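공용주방 안전점검표 및 점검자 의견
대상: 워비(Worby) 공유주택 1층 공용주방, 창고, 복도 일부
점검일: 2019-11-29
점검자: Denise Ellwood
이전 점검: 6월, 프리섬(Pritham) 관리팀 자체 점검

판정은 적합, 보완, 부적합으로 표기함. 6월 점검표는 전 항목이 적합으로 되어 있었다. 같은 펜으로 한 번에 내려 그은 듯한 체크 표시라 참고 자료로만 썼고, 아래 판정은 모두 새로 한 것이다. 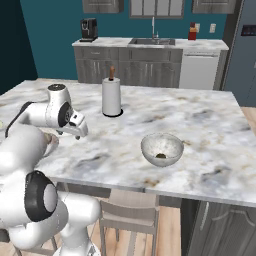
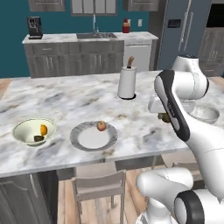

대리석 상판 아일랜드 조리대

1. 조리대 및 작업면

1-1. 상판 고정 상태: 적합
네 모서리를 눌러 보았고 흔들림 없음.

1-2. 상판 이음부 실리콘: 보완
벽 쪽 조리대 이음부가 들떠 있다. 관리팀은 "올해 새로 쏜 것"이라고 했는데 새로 쏜 실리콘이 이렇게 누렇지는 않다. 시공 영수증을 요청했으나 점검이 끝날 때까지 받지 못함.

1-3. 대리석 표면 관리: 보완
비치된 세제가 산성이다. 라벨에 천연석 사용 금지라고 적혀 있다. 안내문에는 "모든 표면에 사용 가능"이라고 써 붙여 놓았으니 둘 중 하나는 떼어야 한다. 중성세제로 교체할 것.

1-4. 도마 구분 사용: 부적합
색깔별 구분표는 벽에 훌륭하게 붙어 있다. 정작 도마는 전부 같은 색이다.

2. 가스 및 화기

2-1. 가스 호스 유효기간: 적합
제조일 표시를 직접 확인함.

2-2. 중간밸브 작동: 적합
다소 뻑뻑하나 끝까지 잠긴다.

2-3. 가스누설경보기: 보완
시험 버튼을 누르면 소리는 난다. 시험 버튼은 부저가 울린다는 것만 보여 줄 뿐 센서가 가스를 잡는지는 알려 주지 않는다. 시험가스로 한 점검 기록을 요청했더니 "소리 나잖아요"라는 답을 들었다. 기록이 없으면 안 한 것으로 본다.

2-4. 소화기 비치: 부적합
비치대는 출입문 옆에 있고 소화기는 창고 안, 생수 묶음 뒤에 있었다. 압력 게이지는 녹색 범위. 꺼내는 데 생수를 세 묶음 옮겨야 했다. 불이 나면 그럴 시간이 있을지 의문이다. 점검 중에 제자리로 옮겼으나 다음에 와도 그 자리에 있을지는 모르겠다.

2-5. 후드 필터 청소: 부적합
청소 기록표에는 매달 서명이 있다. 필터를 빼니 기름이 손목까지 흘렀다. 서명한 사람과 청소한 사람이 같은지, 애초에 청소한 사람이 있는지 확인 바람.

3. 전기

3-1. 누전차단기: 적합
시험 버튼 정상 작동. 분전반 안쪽 회로 표시는 손글씨가 지워져 읽을 수 없는 칸이 두 개 있음. 다시 적을 것.

3-2. 싱크대 주변 콘센트 덮개: 보완
한 곳의 덮개가 테이프로 고정되어 있다. 6월 점검표 비고란에 "임시 조치"라고 적혀 있으니 임시가 꽤 길다.

3-3. 멀티탭 사용: 부적합
전기주전자, 밥솥, 토스터가 멀티탭 하나에 물려 있다. 정격이 얼마냐고 물으니 "두꺼운 거라 괜찮다"고 했다. 두께는 정격이 아니다. 밥솥은 벽 콘센트에 단독으로 연결할 것.

3-4. 냉장고 뒷면 먼지: 보완
먼지 제거 후 벽과의 간격을 다시 잡을 것. 지금은 벽에 바짝 붙어 있다.

4. 식품 보관

4-1. 냉장실 온도: 보완
문에 달린 표시창은 정상으로 나오지만 가져간 온도계를 아래 칸에 두었더니 더 높게 나왔다. 표시창만 보고 적은 일지는 믿기 어렵다. 코트니스(Kotness) 온도계를 한 개 사서 안쪽에 두라고 권고함. 다른 회사 것도 상관없다.

4-2. 개인 식품 이름표: 보완
이름표에 날짜가 없는 것이 많다. 이름만으로는 언제 넣은 반찬인지 알 수 없다.

4-3. 유통기한 경과 식품: 부적합
소스류에서 다수 발견, 점검 중 폐기. 한 입주자는 "소스는 안 상한다"고 주장했다. 뚜껑 안쪽을 보여 주었더니 더 말하지 않았다.

4-4. 쌀통 밀폐: 적합

5. 바닥 및 통로

5-1. 바닥 미끄럼: 보완
싱크대 앞 매트의 뒷면 고무가 닳아 밀린다. 미끄럼 방지 매트라고 산 것이라는데, 지금은 매트가 없는 편이 차라리 안전해 보인다.

5-2. 비상구까지의 통로: 부적합
복도에 자전거와 빈 상자가 있음. "잠깐 둔 것"이라고 하나 상자 위에 먼지가 앉았다.

5-3. 비상조명: 적합
전원을 끊고 점등 확인.

5-4. 창고 선반 하중: 보완
선반 옆면에 단당 허용하중 57kg 스티커가 있는데 맨 위 단에 생수와 쌀이 같이 올라가 있었다. 무게를 달아 보지는 않았다. 달아 보지 않아도 가운데가 처진 것은 보인다. 무거운 것은 아래 단으로.

6. 서류

6-1. 보험증권 사본: 적합
증권 번호 끝자리 1183, 유효기간 내.

6-2. 수리비 적립 내역: 보완
적립금 300만 원 중 200만 원이 "주방 개선"으로 지출되었다고 한다. 무엇이 개선되었는지 세부 내역이 없다. 유(Yoo) 설비에 지급했다는 설명은 들었으나 견적서도 사진도 없었다. 안전점검 항목은 아니지만 1-2와 3-2를 보면 묻지 않을 수 없다.

6-3. 비상연락망: 보완
가스 담당 번호로 전화했더니 없는 번호라고 나온다.

종합 의견

부적합 항목은 2주 안에 조치하고 조치 전후 사진과 영수증을 함께 낼 것. "조치 완료"라는 문구만 적힌 답변은 접수하지 않겠다. 2-4, 3-3, 5-2는 돈이 들지 않으니 오늘이라도 할 수 있다.
관리팀에서 점검 결과를 "대체로 양호"로 요약해 게시해도 되겠느냐고 문의했다. 안 된다. 이 표를 그대로 게시할 것.

관리팀 회신란
1-3 중성세제 주문함.
2-5 청소업체 문의 중.
5-2 자전거 주인 찾는 중. 상자는 치웠음.

점검자 추가 기재
2-5: 문의 중이라는 답은 6월 표에도 있었음. 예약 날짜를 적어 다시 제출 바람.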